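Getting sauce residue out of a plastic bowl

Quick one. Scrape first, then wipe – dont go straight to the sink with it, you just spread the brown stuff around.

Table clear, bowl in the middle, soap pump within reach.

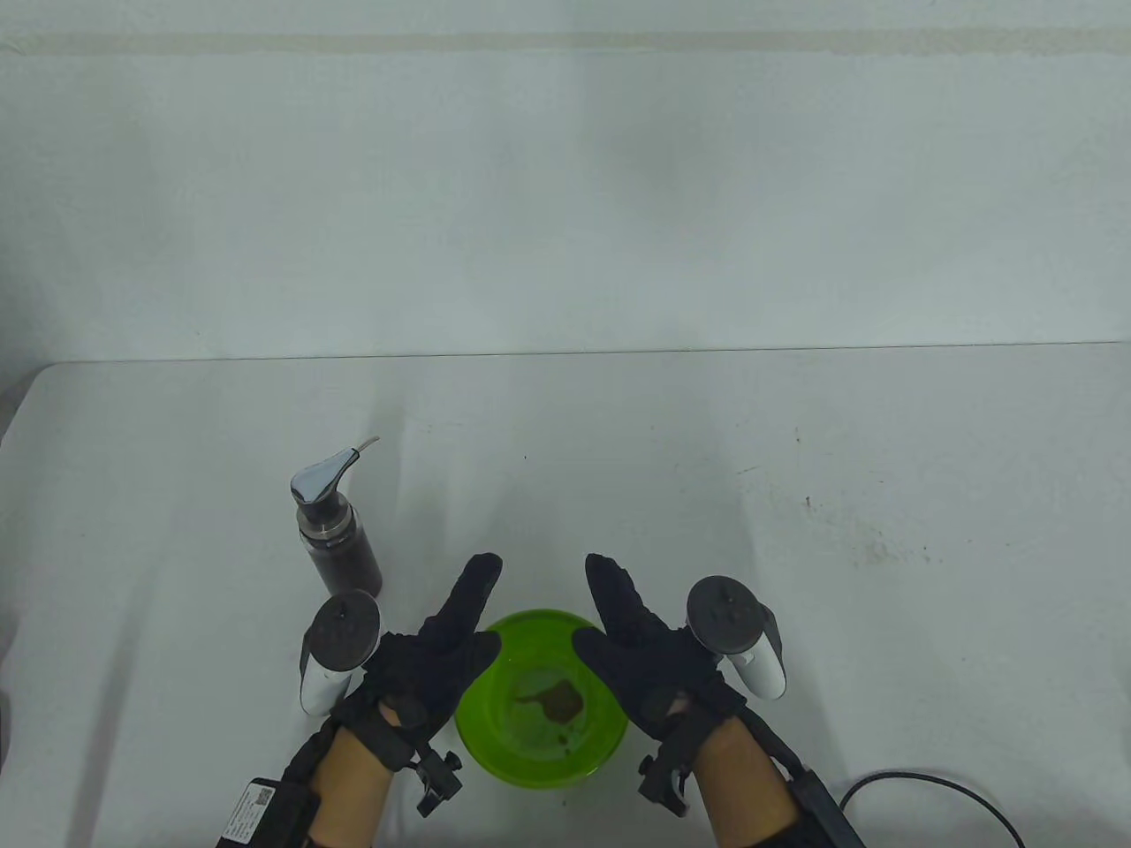 Green bowl with a bit of brown liquid left in the bottom, soap on the left.

Two pumps of soap, straight on the spot. Splash of warm water. Leave it 11 minutes. Soft sponge, small circles, then up the sides. Rinse, air dry upside down.

Still stained? Baking soda paste, overnigt.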